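Relatório intercalar de progresso
Projeto Vinau: recolha e triagem de filme plástico doméstico
Destinatário: Fundo Seltmont, linha de apoio a resíduos urbanos
Período: até ao fim de julho
Responsável pelo relatório: Aniela Grabowska

1. Ponto de situação

O projeto está em execução nos 4 bairros previstos na candidatura. O último ponto de entrega abriu com seis semanas de atraso, por falta de autorização para ocupar o passeio junto ao mercado. A autorização acabou por ser dada para o lado oposto da rua, que tem menos passagem mas permite a carga da carrinha sem bloquear o trânsito. Os restantes pontos funcionam desde o arranque, com o horário acordado: abertura às 8h00 e fecho às 19h30.

No fim do período estavam inscritos 284 agregados familiares. Foram entregues e pesados 2812 quilos de filme plástico, somando sacos de compras, embalagens exteriores de papel higiénico e água, película agrícola de pequenas hortas e sacos de congelação. A pesagem é feita à chegada ao armazém, antes da triagem, e inclui por isso a humidade e os resíduos que vêm agarrados ao material. O peso líquido só poderá ser apresentado no relatório final, depois de a Kodikara fechar os registos de lavagem.

2. Triagem

A triagem manual divide o material em três frações: polietileno claro, polietileno impresso ou colorido e rejeitado. A fração impressa tem sido maior do que se esperava na candidatura. O comprador aceita-a, mas paga menos por ela, e o filme com muita tinta tem de seguir em fardos separados. O aspeto transparente também engana: muitos sacos parecem claros quando estão dobrados e só se vê a impressão quando são abertos na mesa.

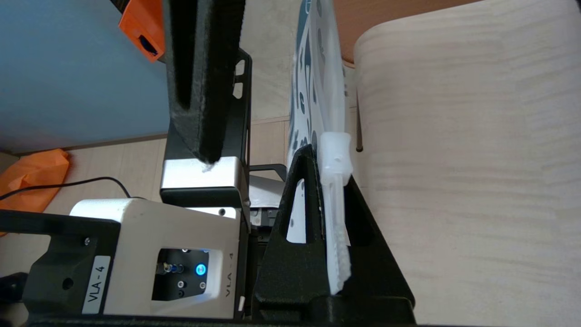 Saco de plástico semitransparente com impressão em azul-acinzentado escuro.

Charoen Hemmin, que coordena a mesa de triagem, propôs passar a abrir todos os sacos antes da separação. A alteração foi experimentada em julho. O trabalho ficou mais lento, mas deixaram de ser devolvidos fardos da fração clara. Vamos manter este procedimento até ao fim do projeto e pedimos, no ponto 5, um pequeno ajuste às horas previstas.

O rejeitado é constituído sobretudo por laminados com alumínio, sacos rotulados como compostáveis e filme com restos de comida. Os compostáveis são os mais difíceis de tratar. Ao toque distinguem-se mal do polietileno fino e a marcação nem sempre é legível. Por agora vão todos para rejeitado quando há dúvida. Joscha Wendt está a preparar uma folha com os modelos distribuídos pelas lojas da zona, para consulta na mesa.

3. Contacto com os moradores

O folheto inicial foi revisto. A primeira versão dizia «plástico mole», expressão que levou muita gente a entregar também tabuleiros flexíveis, redes de fruta e luvas. A nova versão mostra o que entra e o que não entra, em duas colunas, e foi traduzida por Buppha Bunnag para as famílias que recebem melhor a informação em tailandês. Falta ainda a versão em letra grande pedida pelo centro de dia.

Realizaram-se sessões de esclarecimento à porta dos pontos de entrega, sempre ao fim da tarde. As perguntas repetem-se: se é preciso lavar, se é preciso tirar as etiquetas, para onde vai o material depois. Na resposta à primeira, passámos a dizer que basta sacudir e deixar secar. Pedir lavagem em casa gastava água e afastava participantes, e a linha da Kodikara lava tudo de qualquer forma.

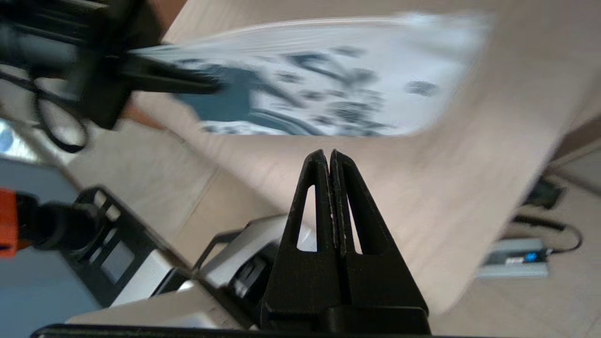

Entre os agregados inscritos, foram ouvidos 64 por telefone. A maioria disse que o principal obstáculo é o espaço em casa, e não a distância até ao ponto de entrega. Vários sugeriram um saco de armazenamento com fecho, que se pudesse pendurar atrás da porta da cozinha. Pedimos preço a um fornecedor, a Imer, mas a quantidade mínima de encomenda excede a verba disponível. Estamos a ver se a junta aceita partilhar a encomenda. Houve também queixas do horário de sábado de manhã, que em dois bairros coincide com a feira e torna difícil estacionar.

4. Execução financeira

As despesas de pessoal e de transporte estão dentro do orçamentado. O aluguer da prensa ficou abaixo do previsto, graças a um contrato mais longo negociado por Kanokwan Wattanapong. As despesas com materiais de divulgação ultrapassaram a rubrica por causa da reimpressão do folheto. O mapa detalhado e as cópias das faturas seguem em anexo, organizados por rubrica e por ordem de pagamento. A fatura do transporte de junho está por regularizar: o fornecedor emitiu-a com o número de contribuinte errado e prometeu a substituição.

5. Pedidos ao financiador

Pedimos autorização para transferir o saldo do aluguer da prensa para horas de triagem, sem alteração do montante total. O pedido formal está no anexo C.

Pedimos também que o prazo do relatório final seja adiado um mês. Os registos de lavagem são fechados por trimestre e, com a data atual, ficaria de fora a última entrega.

6. Trabalho previsto para o próximo período

Serão substituídos os contentores interiores de dois pontos, cujas tampas não fecham bem e deixam entrar chuva. A balança do armazém vai ser calibrada antes do início das aulas, altura em que as entregas costumam aumentar. Joscha Wendt conclui a folha de identificação dos compostáveis e Charoen Hemmin dá formação à pessoa que o vai substituir durante as férias.

Está ainda por marcar a visita da equipa do Fundo ao armazém. Qualquer manhã nos convém, desde que seja depois das 10h00, quando termina a descarga da carrinha.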